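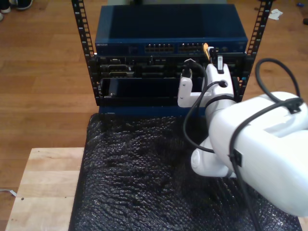 Gifty Amoah would like it known that the Corn Laws were not about corn. They were about bread, she says, and about who got to decide what it cost, and if one more student hands her an essay with a drawing of a corncob on the cover she is going to take up beekeeping.

She has marked history essays for most of her working life, the last stretch of it at Stiltarwood, a high school whose library closes at lunch and whose history department shares a stapler with Spanish. When I visited, on the last afternoon of the summer marking session, there were 39 essays on the table in front of her. All of them answered the same question: why were the Corn Laws repealed in 1846? Most of them answered it in the first sentence and then had four pages left to fill.

"Robert Peel changed his mind," she read aloud. She turned the page over, found nothing on the back of it, and turned it over again. "Well, he did."

The history essay is an odd kind of writing when you think about who reads it. A 16-year-old explains the politics of grain tariffs to a woman who knows far more about grain tariffs than they do, in the hope of convincing her that they know something. She already has the answer. They know she has the answer. Everyone agrees to behave as if a discovery is being made.

I was bad at it. My own effort on the subject, turned in a long time ago, came back with the word "Hmm" beside the second paragraph and nothing else until the grade. I have had book reviews, a divorce and a tax audit since then, and I still think about that "Hmm."

Amoah doesn't write "Hmm." She writes questions. "Which landowners?" she puts in the margin. "Did the League agree?" "Was Ireland not starving at this point?" That last one comes up a lot. The potato blight arrived in 1845, and in a good many student essays it arrives in the closing paragraph, along with the word "overall," as if the famine had been held up in traffic.

Her colleague Benito Casado takes a harder line. He sat at the other end of the table with a green pen (red was retired some years ago, on the grounds that it upset people, and now green upsets them) and a list of phrases he would like to see outlawed. "Since the dawn of time" is at the top. "Back then, people were simpler" got a whole page of reply, which the student in question has framed.

Casado's theory is that students are taught to build an essay before they have anything to put in it. They learn point, evidence, explanation, and they learn it so well that the explanation turns up even when the evidence has gone missing. "This shows that Cobden was important," one of them wrote, under a quotation from somebody else.

"I gave him a mark for confidence," Casado said. He hadn't. I saw the sheet.

They disagree about almost everything in the pile. One essay, by a student named Akosua Ankrah, argued that repeal would have happened without the Anti-Corn Law League, that the League was mostly very good at holding meetings, and that Peel was further along than he let on. Casado thought it overreached. Amoah thought it was the only paper on the table in which somebody had been annoyed by a textbook, and she wanted to reward the annoyance. They went back and forth over it for the length of two cups of tea. He wanted to know where the evidence was for Peel's private views in 1842. She pointed to the income tax and the tariff cuts of that year. He said that was a different essay. She said yes, and a better one.

They settled 3 marks above his number and 3 below hers, which both of them described to me separately as a defeat.

What gets lost in the marking, Amoah thinks, is that the thing was a fight. Repeal passed with opposition votes and split Peel's own party down the middle. He was out of office almost at once. Disraeli made his name being rude to him across the chamber, and was by all accounts superb at it. "You'd never guess from these that anyone raised their voice," she said, squaring up the pile. "It all just sort of occurs."

She is changing the question in September. The new one asks students to take the side of a landowner in 1845 and write to Peel telling him why he is wrong, using at least two real sources and no sarcasm. Casado has asked her to reconsider the part about sarcasm. He has also started a draft answer of his own, to see if it can be done in the time allowed. When I left he was on his second page, and his landowner had not yet mentioned grain.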